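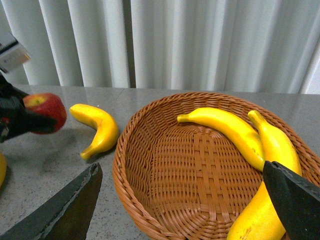
Figure 2. Round wicker basket on a speckled light gray countertop.

Brake Pad Wear on the Hilow Descents

This section covers the pad wear data. The lever feel ratings are treated separately, as they were collected from a different group of riders and on different bikes.

Two pad compounds were compared, an organic pad sold by Plorno and a sintered pad from the same maker. Both fit the same four-piston caliper, so the calipers, hoses and levers stayed on the bikes for the whole study and only the pads were changed. Six riders took part. Each rode their own trail bike with a front and rear rotor supplied by us, all of the same diameter and thickness. Riders were not told which compound was fitted, although several guessed correctly from the noise, and we make no claim that the study was blind in any strict sense.

All riding was done on the lift-served trails at Hilow. We used the Aoun line for most runs. It has a steep upper part with a lot of dragging on the rear brake, then a flatter wooded part where the brakes cool. When Aoun was closed for repairs the riders used the Dondov line instead, which is longer and less steep. Runs on the two lines were logged separately and are only pooled where stated. In all, 342 timed runs were completed.

Pads were bedded in on the service road below the lift using a fixed routine of slow stops followed by faster ones. Sintered pads needed more stops before the lever feel settled. Pads that squealed after bedding were left in unless the rider reported a loss of power. Rotors were wiped with alcohol at the end of each riding day and checked for true. One rotor was bent in a crash and replaced, and the pads that had been running on it were dropped from the analysis.

Wear was taken as the loss in pad thickness, measured with a micrometer at the leading edge, the center and the trailing edge of each pad. We also weighed the pads. The weights turned out to be less useful than we had hoped, as dirt packed around the backing plate and spring was hard to remove fully without also taking off loose pad material. Thickness is therefore the main measure used below, and weight is given only in the appendix.

Organic pads wore faster than sintered pads for every rider. The gap was small on dry days and much larger in the wet, when grit from the upper part of Aoun was carried onto the rotors. Rear pads wore faster than front pads on Aoun. On Dondov the difference between front and rear was smaller, and for one rider it was reversed. That rider, by his own account, brakes late and mostly with the front.

Uneven wear was common. The trailing edge usually kept more material than the leading edge, and this was seen with both compounds. We first put it down to poor caliper alignment, but realigning the calipers between sessions did not remove it. Hollenstein observed the same pattern on worn pads collected from the rental fleet, which used a different caliper. It may simply be normal for pads of this shape under long, light braking.

The session of Thu 22 August was the wettest of the study and is worth reporting by itself. Three bikes ran organic pads that day. One set was worn to the backing plate at the rear before the last run, although it had measured well above the service limit that morning. The rider noticed a grinding sound and stopped. No other set reached the backing plate at any point.

Body weight did not predict wear well. The heaviest rider had close to average wear with both compounds, while the lightest had the fastest rear wear on Aoun. Riding style seems a better guide, but we had no direct measure of it. Lever pressure sensors were tried early on and gave readings that drifted as the hoses warmed, so these data were not used.

The results apply to long, lift-served descents, with roughly 2000 feet of drop per run on Aoun. Riders who pedal to the top and make one descent a day give their brakes far more time to cool, and we would expect the ranking of the two compounds to hold but the gap to be smaller. Ahuja is preparing a follow-up on resin pads with finned backing plates, using the same rotors and the same measuring points.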